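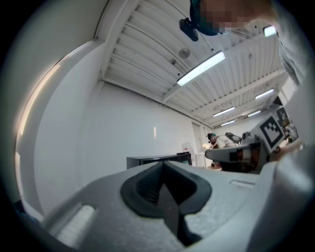

Tuesday, May 31, 2022

Lighting day, the one I have been putting off since March. Started at the door end of the unit and worked toward the back. Switched everything on and let the tubes warm up before taking readings, with the roller door down to keep daylight out.

Meter on the bench at working height, sensor flat, one reading per bench position. Directly under the nearest fixture: 600 lux. At the far packing bench: 362. The target I wrote on the plan was higher than that for anything involving labels, so the far bench either moves forward or gets its own lamp. Moving it costs nothing but puts it across the route to the shelving. Undecided.

The ceiling is the limiting factor. White corrugated sheet reflects well enough, but the fixtures can only go where there is something solid behind the sheet, so spacing follows the beams and not the benches. Nahom Abdella wants to hang a rail below the beams and clip lights to it at any interval. Sound in principle. He has not yet worked out the load, and I will not approve it from a sketch.

Cables: the thin dark ones on the ceiling are still surface run. They should be in trunking. I asked Travley for a price on white mini trunking, plus clips, and they replied with a price for gray. Asked again.

Pressed the test button on the smoke detector with the broom handle. Sounded at once, stopped when released. Logged it. Wiped the cover, which had a film of cardboard dust on the lower face.

Tube stock: 4 spares on the rack, all 3000 K. Too warm for color checking. Yabsira Feyisa has said so twice and she is right, the cream cartons and the white ones are hard to tell apart under them. Will use these up in the corridor and order a cooler tube for the main room. Ellent lists one in the right length.

Left to do: second set of readings after dark, far bench decision, reply to Faltgate about the access platform. Their day rate is fair but the minimum hire is two days and the work is one.

Neck stiff from looking up. Locked up at six.

Filed under: Workshop log / Lighting and electrical

Contact | © 2022 All entries remain with the author | Back to top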